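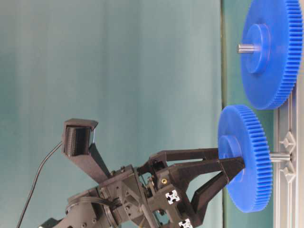
Hikberg's town council wants us to cheer for the new wind deal, and I would like to see the contract first.

The pitch from Vetar, the developer, goes like this. Six turbines go up on the ridge above the Chidiac road. The town leases the land for 14 years and gets a discount on power for its own buildings. Construction starts in June. According to the flyer that came with my water bill, the project will serve 1,135 homes.

Serve how? The flyer doesn't say. My house will keep buying power from the same co-op at the same rate, and so will my neighbors'. The discount covers the library, the pump station and the town garage. That's fine as far as it goes, but a lot of people at the last meeting left thinking their own bills would drop.

I'm also stuck on the lease. Murkatano, the next town over, signed a solar deal that was supposed to pay for road repairs. The first payment came more than 13 months late, and the roads over there look about as they always did. Their contract had no penalty for paying late. Does ours? I asked the clerk twice and was told the terms are still being worked out. In that case, why is there a start date?

Mireille Issa asked at the same meeting who takes the towers down when the lease ends. The Vetar man said there would be "a process." She asked whether money would be set aside for it, and he went back to his slides.

I have nothing against wind power. I'd vote for a good version of this tomorrow. Put the full lease on the town website, leave it up for a month, and then hold the vote.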